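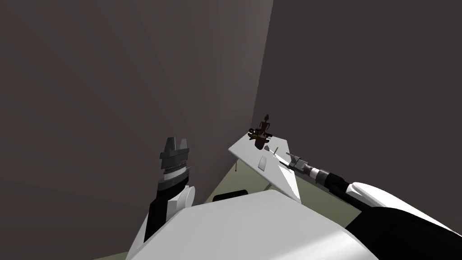 tarmac_tess replied:
Doesn't matter what the email calls it, Telavetti are cutting lounge access for anyone below their top tier. I fly them twice a month and I'd rather have the old lounge with bad coffee than a 10 dollar voucher for the food court.

Posted 2025-10-07

gate40:
Have you read the terms? Mid tier keeps access on any connection over three hours. It's only point-to-point passengers who get the voucher.

tarmac_tess:
Yes, and I'm point-to-point. So are most people on that route.

Jendevell_flyer:
Same thing happened at Jendevell in April. They said it was to ease crowding. The lounge is still full at 6 am and now they sell day passes for 40 dollars at the door. If crowding was the problem, why sell passes?

gate40:
Because a pass buyer pays and a mid tier member doesn't. I don't like it either but it's a business. Fares on my usual run haven't gone up in two years.

Yu_and_back:
Mine have. Up 100 on the round trip, same flight, same seat. I don't think you can say the lounge savings went to passengers.

gate40:
Fair enough, I only know my own route.

dakabound:
Does anyone know if the Daka card still gets you in? Their site says "participating lounges" and the list won't load on my phone.

Jendevell_flyer:
It did last month, one guest included. They scanned the card and asked for a same-day boarding pass. Arrivals not accepted.

dakabound:
Thanks. I'm on flight 1693 with my brother so one guest is enough.

tarmac_tess:
Check the hours too. They close before the last departure now and the desk stops letting people in 40 minutes before that.

Yu_and_back:
I've given up on lounges. I eat before security and sit at the far gates. Still going to write to Telavetti about the tier change though, they should have given more notice.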